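Lasari extends home recordings to two-handed tidying tasks

Lasari has moved the second stage of its household manipulation project out of the workshop in Arnthorpe and into lived-in homes. The company began recording in bedrooms and living rooms in February, and the set stood at 3,669 accepted demonstrations when the first batch was closed. All of them were made by people working with hand-held grippers, one in each hand.

The first stage, recorded on benches, used a fixed list of objects and one gripper. Policies trained on that data handled the listed objects well and did poorly when a drawer or a box held things they had not met before. Katalin Jakab, who runs data collection at Lasari, said the gap was largest in containers. "A bench gives you one object with clear space on every side. In a storage bin, the thing you want is leaning on three others, and the wall of the bin is in the way of your finger. We had almost no examples of that."

The new protocol is built on the contents of the home. Operators bring the grippers, a calibration board and a laptop, and work with whatever the household keeps in its bins, baskets and drawers. Objects are not cleaned up or swapped for standard ones. Each session covers 15 short tasks, most of them picking an item out of a container, putting one in, or moving an item from one hand to the other. A task is recorded several times, with the contents shifted by hand between attempts.
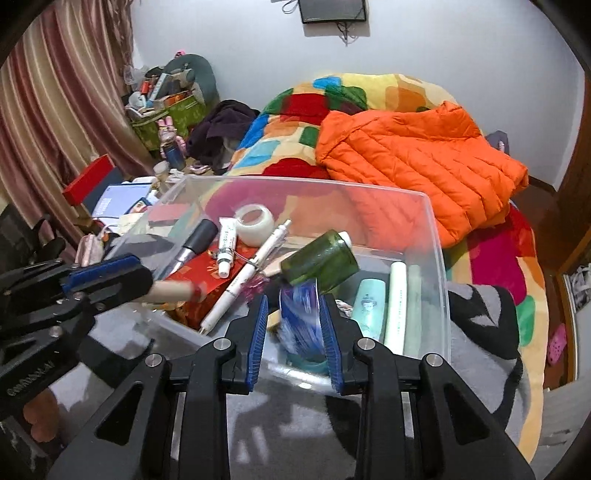
Both grippers record video from a camera mounted on the tool, along with finger opening and an estimate of the tool's position in the room. The position estimate is the weak point. When a gripper goes deep into a container the camera sees mostly clutter at close range, and tracking can drift or drop out. Clear plastic is harder still, as edges seen through the wall move differently from edges in front of it. Lasari now rejects any demonstration in which tracking is lost on either hand for longer than 2 seconds, and repairs shorter gaps using the inertial sensor.

Clolum, the software firm that handles synchronization and review, said the two streams are aligned after recording and checked by a person before they are accepted. The reviewer marks the start and end of each grasp and notes which hand is doing the work. Failed grasps are kept and labeled as such. Demonstrations in which the operator pauses, changes their mind or bumps the container are also kept, provided the task is finished.

Jakab said the instruction to operators had been changed once since the start. Early recordings were too fast, with both hands moving at the same time even when one had nothing to do. Operators are now told to hold the idle hand still, within view if possible, and to close the fingers slowly on soft tubes and packaging. "People are very good at correcting a bad grip in the last moment," she said. "The camera hardly sees it, so the model cannot learn it."

Long, thin objects remain the most common cause of rejection - they turn between the fingers once lifted, and the final position no longer matches the one the reviewer expects. Round objects standing on edge are a smaller problem, though they have to be gripped close to the center line.

Households are asked to put away mail, medicine labels and anything else with a name on it before a session. Frames with readable personal details are masked at Clolum before training.

Training runs on the first batch are under way at Fontes, where the resulting policy will be tested on a two-arm station using containers from homes left out of the set. Lasari plans to record in 18 more homes before the protocol is reviewed again. Kitchens are not included at this stage.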